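April, bench notes: what to spend on next

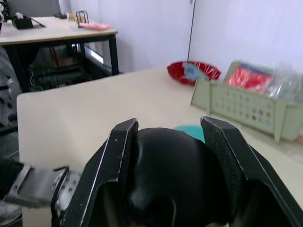 OK so before I forget, the budget talk from this morning. We have 2000 left for the arm setup this term and I'd like it spent before somebody decides we don't need it. My vote is still finger pads first. The Prakon ones come in packs of 2 and I want three packs, so 6 pads, enough that we stop babying them. Smooth, rounded things are what worry me most and those are half of what we try to pick up.

Dursun quoted us 1939 for the whole gripper swap — nearly everything we've got, and shipping is extra! Nice hardware, but I can't see it this round. Maybe ask if they'd sell just the fingers?

Other stuff on the list:
- spare wrist cable (Pullport has them, must check the connector before ordering)
- a second basket like the green one, same holes in the sides if we can get it
- more table clamps

Flavero wants us on a service plan. I said I'd read it. I have read one page of it so far and it's mostly about response times, so if anyone wants to take over, please do, it's in the shared folder under quotes.

Still to do: measure the finger mounts properly (my old numbers are in inches, ugh) and get the pad order in before lunch tomorrow.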